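Notebook, Wednesday, August. Ward noise and sleep, bay C

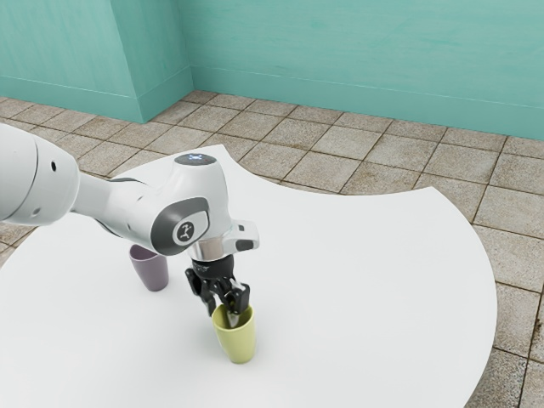
Third go at making sense of the overnight sound logs and I still don't believe the headline number. Finn Reuter's summary says the new quiet-hours routine cut alarms between 11 pm and 6 am by 40 percent. Fine, but which alarms? The Hellwig logger writes a line every time a pump or monitor goes off, and it also writes a line when somebody silences one and it comes back. The old settings counted the comeback as a new alarm. The new settings don't. Change the counting and start the routine in the same week and of course the line goes down.

Raw file for the "before" stretch has 2919 events. "After" has 1385. Those two don't give 40 percent whichever way I divide them, so Finn must have dropped something before he did the sum. Asked him at lunch. He says he took out bed 6 because the patient there was moved at 2 am on two of the nights. OK, but then take bed 6 out of both halves, and he isn't sure he did. He's going to look.

What I did today:

Pulled the raw logger file again, straight from the box and not from the shared folder. The shared copy has been opened in a spreadsheet by someone and the times past midnight have turned into decimals.

Wrote a short script that folds any repeat from the same device within two minutes into the first one. Two minutes is a guess. Rasha Rawashdeh thinks five is closer to how the nurses work, and she was a night nurse for long enough that I'd take her word over the manual's. Will run both.

Checked the clock on the logger against the nurses' station. Logger is slow by most of a minute. Doesn't matter for counts, does matter if we ever want to line it up with the sleep bands.

The sleep bands are the other thing. We have Bukov bands on the patients who said yes, and the band software gives each night a tidy score. I don't trust it. A sick person lying flat and staring at the ceiling because the man opposite is coughing looks, to a wrist band, a lot like a person asleep. One woman told the morning nurse she hadn't closed her eyes, and her band gave her just over six hours. She may be wrong too - people do sleep more than they think - but I'm not going to write down that the band is right and she isn't.

So for now: paper diaries stay. Yes, they come back with tea on them. Yes, half are filled in at discharge from memory. We have 221 usable ones, if I count a diary as usable when it has a bedtime, a wake time and at least one reason for waking written by the patient. Rasha read through a pile of them this afternoon and says the reasons have very little to do with alarms. Other patients, mostly. Then lights, then being woken for blood pressure, then pain. Alarms come after that. Worth knowing before we spend the rest of the money on making alarms quieter.

She also pointed out something I had missed completely. The routine moved the 4 am blood draws to 6 am for anyone stable. If sleep did get better, that alone could do it, and the alarm part could be doing nothing at all. We rolled out both on the same night, in the same bay, with no bay held back. I said in the spring that this would be a problem. I'm writing it down again so it's in here twice.

Sokano people called about their ceiling panels. They want to put up a set in bay D for free and have us "share the learnings." I said we'd want two weeks of plain logging in D first, then panels, then two more weeks, and that we'd publish whatever came out. Long pause on the line. They'll get back to us. Their brochure shows a drop in noise measured in an empty room, which tells me how the panels do when no one is ill in there.

Bundar report is due at the end of the month. I don't want the 40 percent in it. Finn does, with a footnote. My view is that people read the number and skip the footnote. We left it there, not angry, both tired.

To do

- both repeat windows, two and five minutes, all beds in, then bed 6 out of both halves
- ask night staff whether they changed the alarm limits by hand at any point (bet they did)
- split diaries by whether the patient had a 4 am draw under the old plan
- find out who keeps turning the logger's microphone to face the wall
- new batteries for the bands, the last lot were dead in three days

5:40 pm. Ran the two-minute fold on the "before" half only. It takes out far more than I expected, and nearly all of it is one infusion pump by the window. Someone should look at that pump whatever the study says. Told the charge nurse. She said they've been reporting it for weeks.

"After" half tomorrow, with Finn sitting next to me so we argue about it once.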